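Search this site
Search
Print | E-mail

Moving a peace lily to a bigger pot: now or wait? 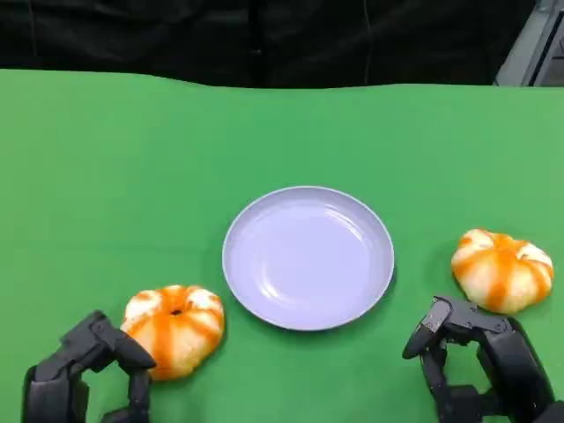
Green cover on the table, black curtain behind.

Posted 2026-05-10 by loltgate_lodger

My peace lily has roots coming out of the holes at the bottom and it droops two days after watering. It's in a plastic pot inside a Zistitex cover. I have a bigger pot that holds 1000 ml more than the old one. Can I move it now while it has two flower buds, or should I leave it until September? Also, is ordinary garden soil all right? I have plenty of that and no compost.

Rundico

Move it now. Spring and early summer are the best time and it will have settled in before the light drops. You may lose the buds but the plant won't mind. Water it the day before, ease it out, and loosen the roots at the bottom with your fingers. Keep it at the same depth as before. Don't use garden soil, it packs down hard in a pot and stays wet. Buy a small bag of houseplant compost and mix in a handful of perlite. No feed for six weeks.

One thing to check is the size. The new pot should be only a couple of centimetres wider than the old one. If it's much wider than that, keep it for later.

potting_shed_73

I used garden soil once and got flies. Mine droops all the time anyway and comes back when I water it.

Erdős

Agree with Rundico. Tip out any water left in the cover half an hour after watering. Mine rotted that way.

Print | E-mail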